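4.2 The open day at Ullside

The demonstration was given on 6th March, during the open day at the Ullside building. Visitors came in groups of 6 and each group stayed for one full run. Selma Nikolovski ran the simulator and Kenneth Dumlao spoke to the visitors. The Ilto controller was the same version as in Section 3, with no changes made for the day.

Each visitor was given a short sheet explaining the task and was then asked to say, before the run began, where they thought the gripper would go first. Their replies were written down by Remedios Bautista. We did not correct wrong guesses until the run had ended. Two groups asked to see the same run again from the start, and these repeats are left out of Table 3.

Most of the questions were about the view from the wrist. Several visitors found the tilted room hard to read at first, and asked for the outside view as well. We kept to the wrist view, as this is what the controller is given. Figure 4 shows it with the fingers open and a plain white surface behind them. The walls and other surfaces in the simulated room have different patterns, among them grey-brown tiles and a pebble pattern.

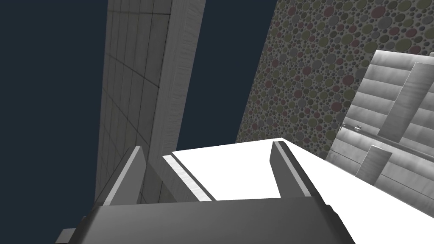 Figure 4. Simulated wrist view, gripper open.

Can a controller trained only in simulation be shown to the public without a real arm?

It can, provided that visitors are told at the start that they are watching a simulation. Our sheet said so in its first line, and Dumlao repeated it to each group. Replies from the visitors are compared with those of the Magbanua staff in Section 4.3.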